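How Do You Teach a Robot to Do a Job?

For ages 8 and up

Think about how you learned to tie your shoes. Someone probably sat beside you and showed you the loops. They may have held your hands and moved them the right way. After that you tried it yourself, got it wrong, and tried again.

Some robots learn in a similar way. A person shows the robot what to do, and the robot's computer keeps a record of every move. This is called learning from demonstration. A demonstration is just a showing.

Two ways to show a robot

The first way is by hand. The teacher takes hold of the robot's arm and pushes it through the job. The motors go soft so the arm is easy to move, a bit like moving the arm of a desk lamp. Inside each joint is a sensor that measures how far the joint has turned. The computer saves those measurements many times every second.

The second way is by remote control. The teacher stands or sits away from the robot and holds a controller. When the teacher's hand goes left, the robot's hand goes left. When the teacher squeezes a trigger, the gripper closes. A gripper is the part at the end of the arm that picks things up. Many have two fingers. The long word for this kind of remote control is teleoperation. "Tele" comes from a Greek word meaning "far off".

Practising in a pretend kitchen

Robots don't have to start with a real kitchen. The teacher can use a simulation, which is a world made inside a computer, much like the world in a video game. It has a pretend robot and pretend things for it to pick up. If the arm knocks over a pretend soap dispenser, there is no mess to clean up. Press a button and everything goes back to where it was.

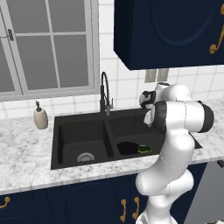 Let's say the job is to take a sponge out of the sink and put it on the counter. You could do it without thinking. For a robot, it has to be done in small steps:

Move the gripper over the sponge.
Lower it without hitting the side of the sink or the tap.
Close the fingers.
Lift the sponge over the rim.
Move across to the counter.
Open the fingers.

The teacher does all of this with the controller, and the computer saves it as one demonstration. Then the sponge is put in a different spot and the teacher does it again.

Why once is not enough

If a robot sees a job only once, it may copy the moves exactly. Shift the sponge a little and the fingers could close on nothing. The robot needs to see the job done with the sponge in the corner, near the drain, and turned sideways.

At the Flurcombe Robot Workshop, our teachers began with 47 demonstrations of the sponge job. The pretend robot still missed a lot. By the end of May they had saved 800, and it did much better. Each teacher works for 11 minutes and then has a rest, as tired hands make wobbly demonstrations.

After the lessons

The computer looks through all the demonstrations for patterns. It matches what the robot's camera saw with what the teacher did next. Then the robot has a turn alone. If it keeps making the same mistake, the teacher records more demonstrations of that part.

Try it at home

You need a friend, a blindfold, a sponge and a plastic bowl. Put the sponge in the bowl. Your friend is the robot and wears the blindfold. Gently guide your friend's hand to the sponge and back out again, 5 times. Now let go and see if your friend can do it without you. Then move the bowl a little and try once more.

Words to know

Demonstration: showing how a job is done
Gripper: the part of a robot that holds things
Sensor: a part that measures something
Simulation: a pretend world inside a computer
Teleoperation: controlling a robot from a distance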